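Borker Cup and Saucer Set, Service of Four
Reviewed for the Bralden Hospitality Equipment Bulletin

The Borker set is sold to small hotels and meeting venues that serve coffee in modest portions. Our office bought one set at the list price of 449 and placed it in daily use at the Mirani guest house for 15 weeks. Naheed Marwat supervised the trial and kept the breakage record.

The glaze held up well. Coffee stains came off in an ordinary wash cycle, and the saucers stacked securely — a point on which the earlier Prorkberg set was marked down.

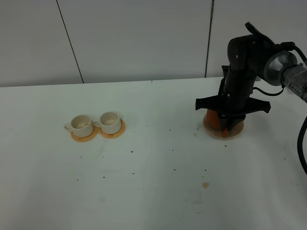
Two small ceramic cups on their saucers.

Guests with larger hands found the handle narrow, and several asked for a second serving within minutes. Venues that offer long breakfasts should consider a larger cup. The supplier sells replacement saucers only in packs of 4, and delivery in June was slow.

Overall score: 92 out of 100. The set is recommended for meeting rooms and evening service. It is not recommended for buffet use.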